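Chapter 7
Handling Soft Goods in the Home

After reading this chapter you should be able to state why cloth is harder to handle than rigid parts, describe the main steps of a folding task, and judge a published success rate.

7.1 The state of the problem

Chapter 6 dealt with parts that keep their shape. A bracket on a shop-floor conveyor can be described by its position and its orientation, and a planner needs little more. A blanket has no such short description. Its shape changes whenever it is lifted, dragged or put down, and much of its surface is hidden inside its own folds.

Whether machines can do household chores yet depends on how the chore is stated. Modise and Maluleke tested the Graltico arm on flat towels of one size, placed singly on a bare table. It completed 70 percent of its folds, at an average of 126 seconds per towel. When the towels were dropped in a heap, the rate fell to 29 percent. Most failures came in the first step, when the arm picked up two layers in place of one.

Bedrooms add further trouble. Bedding is layered, and the layers differ in weight and stiffness. 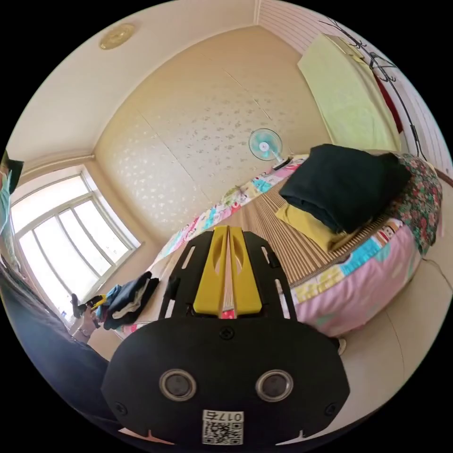
A planner must decide which layer to grasp and which to leave alone. A quilt, a woven mat and a folded blanket may all lie within reach of the same grasp, and patterned fabric makes the edges between them hard to find. Clothes on the floor raise a separate question, that of sorting, which is taken up in Section 7.4.

Two terms are used throughout. A grasp point is the place where the fingers close on the cloth. A layer error is a grasp that takes more or fewer layers than intended. Section 7.2 gives a method for choosing grasp points from a single view, following Mabuza, and applies it to a pillowcase.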